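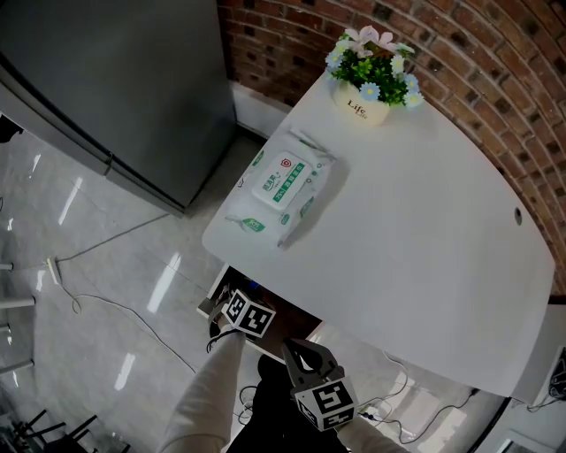

24 Nov 2025
Posted by the Fanent club blogger

We're four sessions into the new term at robotics club and I've finally got a minute to sit down and write something, with a cup of tea going cold as usual. Our project this time is called Lutow, and the idea is that people do ordinary little jobs with a pair of hand-held grippers, over and over, so that later on a robot arm can learn from the recordings. Tidying a table, mostly. Moving a plant pot or a packet of wipes from one place to another sounds like the easiest thing in the world until you've tried it with jaws in place of fingers!

I was dreadful at it in April. My wrists ached and I kept closing the grip too early, and I'm still slower than all the students, but I do enjoy it – there's something very calming about doing one small job again and again.

The club has 567 good recordings so far, and we'd love to reach 3,841 by the summer (don't ask me who picked that number). Sessions run for 40 minutes in the Bautista room, and there's always space for another pair of hands.

Contact | © Satus Robotics Club | Back to top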